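Speaker notes - Domomthorpe talk, January 2019
14 shares | 2 comments

OK, hi everybody, thanks for sticking around after lunch! I'm Pouran, and I'm going to talk about grasping long skinny things, which has eaten my whole winter. (Wait for the clicker. It lags.)

Start with the question Raed asked me back in December: if you train a grasp policy only in simulation, how much does the wrist view help? I said "a lot" with a very straight face and no data. So then we had to go get some.

The method, quick version. We call it Flollulex. Two views go in, one from the wrist and one from off to the side, and the policy picks a small move every step. During training we randomly blank one of the views, so it can't lean on its favorite. That's the whole trick - Sepehr will tell you it's more complicated, buy him a coffee and he'll explain the loss.

Numbers slide. Go slow on this one! We trained on 1,293 simulated demos and tested on 200 new room layouts. With the side view alone it failed 56 times. With both views it failed 9 times. Pause here, let people write it down.

Say out loud that this is all sim. Petro is setting up the real arm and I don't want to promise anything for him.

Next two slides are the wrench task. Point out how much the wrist view gives up - you lose the room, but you get both fingers and the bit that matters between them.
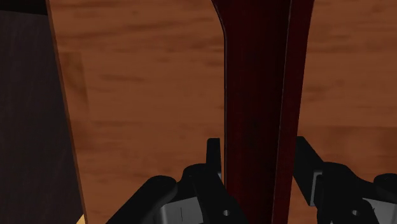

Same task, now with the arm and the table:
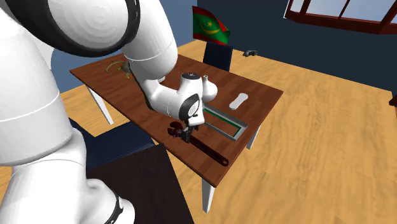
Side view: gripper just over the head of the wrench, tray off to the right of the wrist.

Then questions. If someone asks about shiny objects, hand it to Esmaeil.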